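# Neltitz adjustable wrench: three months under other people's sinks
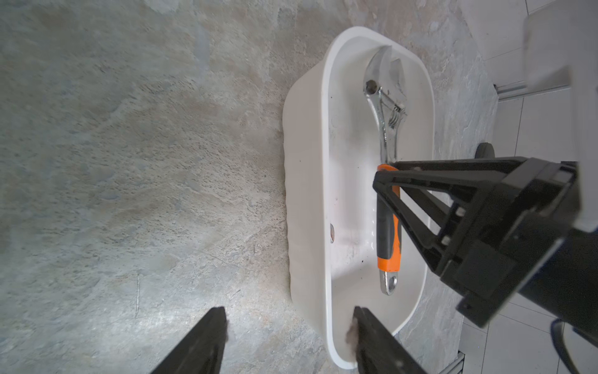 ## Why I bought another wrench

I already owned two adjustable wrenches, so let me get that confession out of the way first. One was my dad's and weighs about as much as a bowling ball. The other was a cheap Coketti from a gas station rack, and its jaw slid open a little more every time I leaned on it. I rounded off a perfectly good shutoff nut with that thing back in June and had to call my neighbor Pankaj Uniyal to come rescue me (he was very nice about it, and he brought a pipe wrench the size of his arm).

So when our kitchen faucet started dripping in the fall I went out and bought the Neltitz, the one with the orange and black grip. I paid a bit over 60 dollars less the store coupon, which felt like a lot for something I assumed I'd use twice a year. I've now used it on nine different jobs, mostly for friends and family who heard I had "the good wrench."

## The grip

Love it! The orange part makes it really easy to find when you've set it down in a dark cabinet, and the black rubber along the sides is where your fingers want to go anyway. My hands are on the small side and get sweaty when I'm annoyed, and plumbing annoys me, so a handle I can hang on to counts for a lot. It hasn't loosened or twisted on me yet.

It does pick up grime, though. Pipe dope especially. Dish soap and an old toothbrush get most of it off, but there's a stain near the top of mine that I think is permanent now.

## The jaws and the worm screw

The head is polished silver, very shiny, and it wipes clean in a second. I was a little worried about scratching somebody's nice fixtures with it, so on anything chrome I wrap the nut in a scrap of cotton T-shirt first – works great, costs nothing.

The knurled screw turns easily with one thumb. My favorite thing about the whole tool is that the setting stays put. I snugged it onto the supply nut under Raelene Grimshaw's bathroom sink, got interrupted by her phone call about a casserole dish, came back, and it still fit. With the Coketti I'd have been starting over.

If I'm being picky, the screw was stiff for the first week. One drop of light oil fixed it.

## Little things

- There's a hole at the end of the handle, so it hangs on a nail. Mine lives by the basement door.
- The head is a touch thick for the nuts way up behind a deep basin. I still borrow Pankaj's basin wrench for those, and I don't think any regular adjustable would do better.
- No case or pouch in the package. I keep meaning to sew one.
- It's heavier than it looks. Don't drop it in a porcelain sink. Put a towel down, please, learn from Jolene Grimshaw's powder room.

## Versus the Prorska

Kiri Ashby has the Prorska in the same size and we swapped for a weekend. Hers has a bare metal handle, and it's slimmer, so it gets into tight spots a little better. But it bit into my palm on an old stuck fitting, and I wanted mine back by Saturday lunch. She liked mine too, but not enough to pay for it, and she does this kind of work a lot more often than I do – so take my opinion with that in mind.

## Would I buy it again?

Yes, and I'm thinking about the smaller one for the toolbox in my car. I'd knock off half a star for the stiff screw and the missing pouch, and that's me being grumpy. If you only ever tighten one bolt on a patio chair, get something cheaper. For leaky faucets and supply lines I reach for this one every time, and the old Coketti has been moved to the garden shed, where it mostly opens the hose bib.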